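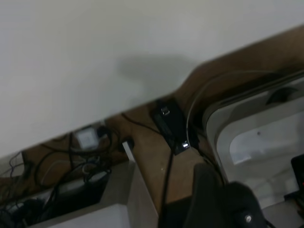
About Starnar

Starnar plans, supplies and maintains coffee points for small offices, workshops and shared buildings. A coffee point, as we use the term, is the tabletop, the cups and glassware kept on it, the beans, and the power and cabling at the desk or counter next to it. We do not sell coffee by subscription and we do not sell machines. Customers usually have a machine already, or have chosen one before they call us.

The company was set up by Thomas Farina and Italo Costa. Farina had worked in electrical fit-out, mostly low-voltage supplies and desk cabling. Costa had bought tableware for canteens. The first contract was a single counter in the Palumbo building, where the tenants wanted adapters moved off the floor and a fixed place for cups. The drawing made for that counter is still the base drawing for our standard layout, with a deeper rear edge and a different cable exit.

We currently look after 147 coffee points under contract. Each is listed in our register with its layout drawing, a parts list and the date of the last visit.

What we supply

Our supply list has two parts, Surface and Power.

Surface covers tabletops, mugs, glass cups, saucers, spoons and bean storage. White tops are our default. Coffee grounds and drips show up on them right away, and replacement panels are easy to match. Darker tops are available on request, but the cleaning interval in the contract is then shortened. Mugs are ordered in one exterior color per customer, with a white interior so that staining can be checked at a glance. Clear glass is used for anything that holds beans on display.
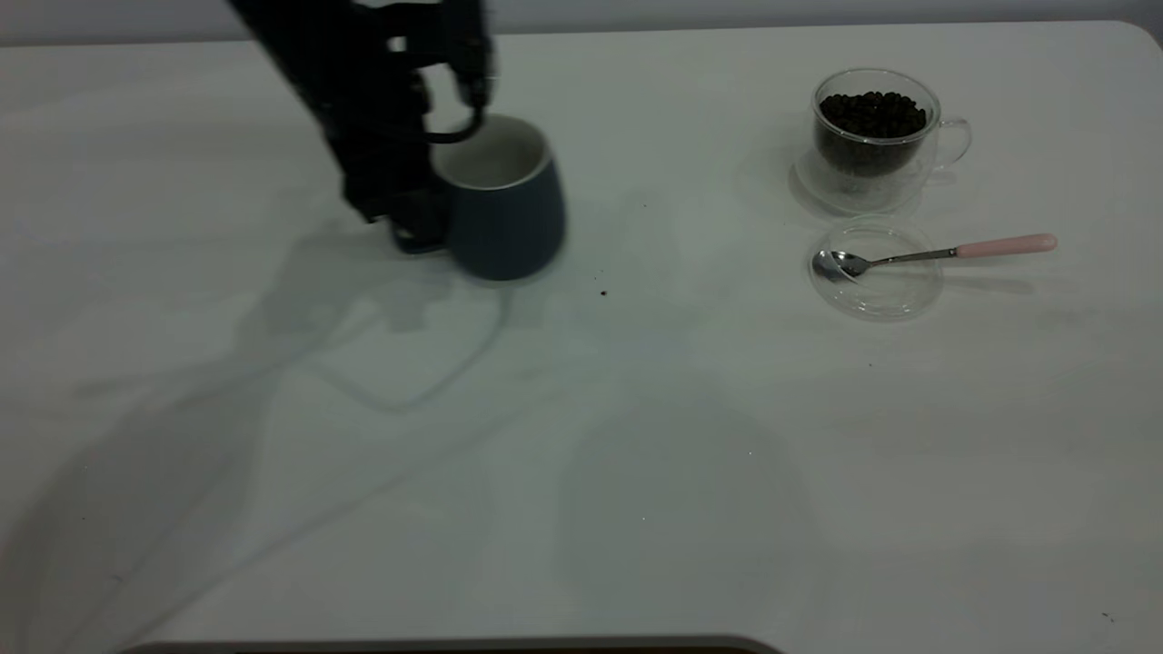

Navy-blue mug and clear glass cup of dark roasted coffee beans on a white tabletop.

Display cups are for small quantities only. Beans left in an open cup lose aroma quickly, so the contract asks for display beans to be replaced at each visit and never returned to the main store. The main store is a lidded container, kept away from direct sun and away from any adapter that runs warm. Glass saucers go under glass cups and also serve as spoon rests. We stopped supplying separate spoon rests after several customers sent them back.

Power covers adapters, extension leads, cable trays and labels. Most of the faults reported to us come from this part of the list. The usual causes are a plug worked partly out of its socket, a lead pulled tight over a desk edge, or an adapter replaced with one of the wrong rating. Our rules for power are short:

Every adapter is labeled with the item it feeds.
Leads that drop over a desk edge are given slack and a fixed clip.
Adapters are kept out of reach of spills and are not stacked.
Small signal cables and supply leads are routed separately where the desk allows it.

Clips and trays come from the Flollex range, which we assemble in our own workshop. The current version is Flollex 2. The earlier clip had a narrow jaw that did not take thicker leads, and we exchange it at no charge during a scheduled visit.

How we check a surface

A new tabletop sample is tested before it goes on the supply list. The sample is marked with coffee, left overnight, and wiped with a damp cloth and no detergent. It is then inspected under even light for residue, haze and change of tone. Light gray and off-white samples are compared against a reference piece from the same batch.

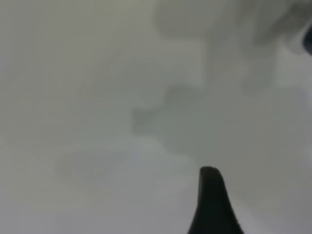

Samples that pass are put through a second round with glassware. A saucer is moved back and forth over the same spot under a fixed load, and the spot is inspected again. Marks that wipe off are recorded but do not count as a failure. Marks that can be felt with a fingernail do. Results are kept in the same register as the customer drawings, and customers can ask for the sheet that applies to their own top.

The workshop

Our workshop and store are on the ground floor of Wika House, Unit 2. Assembly of cable trays, sample testing and packing are all done there. The register and the drawings are kept in the office above. Customers may visit by appointment to look at tops and glassware before ordering — bring a sketch of the counter with the position of the sockets marked on it.

The store holds about 3976 catalogued pieces, the greater part of them cups and saucers. Stock is counted in December, and orders for glassware placed during the count are sent out when it is finished.

Contact

Layout and cabling: Thomas Farina
Tableware, tops and samples: Italo Costa

Existing customers should quote the register number printed on the underside of the tabletop. Orders for spare mugs and saucers can be placed without a visit.

Page last revised 4 January 2023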